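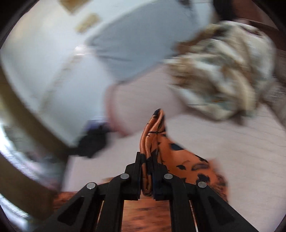 Would a printed cloth this light stay folded on a padded seat, or would it slide off? The question reached the Plastden product desk through the Jurkcombe showroom, and this page has been revised to answer it.

Aug 7, 2024
By the Plastden Product Desk

The Plisasa quilted seat cover is intended for sofas and daybeds that also serve as a place to sort and fold clothing. It is supplied in two sizes, and both have the same stitched surface. The padding gives light fabrics a little grip, so a folded garment may be set down while the next one is prepared. Very smooth fabrics should be folded toward the back of the seat, where the slope is lower. 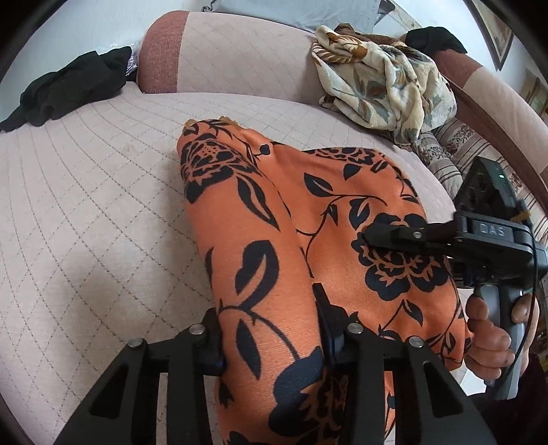
For long garments, the recommended method is to bring the two sides together first and shape the piece into a narrow bundle. The bundle may then be turned over once for storage in a drawer. Garments with fringe or other trim should be folded with the trim at one end - this keeps loose threads away from the quilting. Heavy items such as coats and blankets are better folded on a table.

The cover is priced at $279 in the larger size and is delivered within 10 business days. Orders placed through Dow, the regional distributor, may require some 9 additional days. The smaller size will return to stock in September.
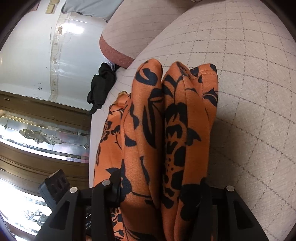 Quilting affects both wear and care. Plisasa covers are stitched through all layers, which holds the padding in place during washing. The thin gray lines of the diamond grid also offer a simple guide when the two halves of a garment are being matched, and they remain easy to see beside a bold print such as black flowers on orange. Covers should be washed separately in cool water and dried flat. Replacement ties are available on request from the Jurkcombe showroom.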